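Review: Fisteck Arm Simulator, Classroom License
September 10, 2025

Our school robotics club has one real arm and a lot of students who want to use it. Last year the line for the arm was the main complaint at every meeting. This year we bought the classroom license for the Fisteck simulator so that students could practice grasping on their laptops and bring only working programs to the hardware. I run the club and did most of the setup myself. This review covers the first stretch of use with a club of beginners and a few returning members.

What you get

The license covers 10 seats. It comes with a generic two-finger arm, a set of simple objects, a few rooms with different floors, and a block editor that can be switched over to Python. There is a lesson pack called Stastberg with 56 short exercises. The early ones cover moving the arm from point to point, the middle ones are about picking and placing, and the last group asks students to work from the camera view alone.

Installation

Setup took me one afternoon. The installer wants an administrator password on every machine, so talk to your IT person first. On our older Moswood laptops it runs, but the shadows need to be turned down to keep it smooth. The setting is under View, then Quality, and it resets to high every time the program is updated. I have had to turn it down again on each laptop after both updates so far.

The camera view

Most of our time has gone into the camera exercises. Students get a view of the work area with the gripper fingers in it and have to decide where to move next. It is hard at first. Depth is difficult to judge from a single view, and the shadows confuse people. Several students steered toward a dark patch on the floor because they took it for the edge of an object. That led to a useful talk about why you move the arm a little and look again before closing the fingers.

Small objects are drawn quite roughly. Curved edges show straight segments, and fine markings break up into jagged white bits that can't be read. If you were hoping to have students sort items by their labels, this won't do it. Shape and color are enough for everything in the lesson pack. 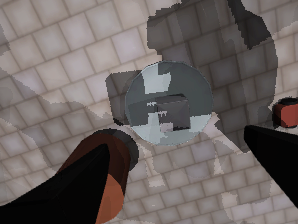 Grasping and physics

Gripping works well for cylinders and boxes. Students can set how far the fingers open and how hard they close, and an object held too close to one end will tip. Thin, flat items are the weak point. They sometimes jump when a finger touches them, and once in a while one sinks partway into the floor and the exercise has to be restarted.

A program that worked in the simulator usually needed small changes on our real arm, mostly in the closing height. I would plan a meeting just for that step.

Teacher tools

The teacher page shows which exercises each student has finished and lets you open their saved programs. It does not show failed attempts, and I miss that. I would like to see who is stuck before they put a hand up. Each student can keep 5 saved programs per exercise, after which the oldest one is overwritten without a warning. We lost some work that way in the second week. Now everyone exports a copy before leaving.

There is also a batch mode that runs one program up to 1000 times with the objects moved slightly each time and reports how often the grasp succeeded. The older students like it a lot. Start it at the beginning of a meeting, as it is slow on our machines.

Compared with Pacheco

We used the free version of Pacheco the year before. It is easier to install and runs on anything, but it has no camera exercises and the arm passes through objects if you move it fast. For a first month with younger students I would still use it. For a club getting ready for a pick-and-place event, Fisteck is the better choice.

Verdict

Good: the camera exercises, the batch mode, the switch from blocks to Python.
Bad: saved programs overwritten, settings lost on update, thin objects.

I plan to renew. Our regional event is in November, and the team will be building its program in the simulator until then. I have written to support about the overwriting and will update this review if it gets fixed.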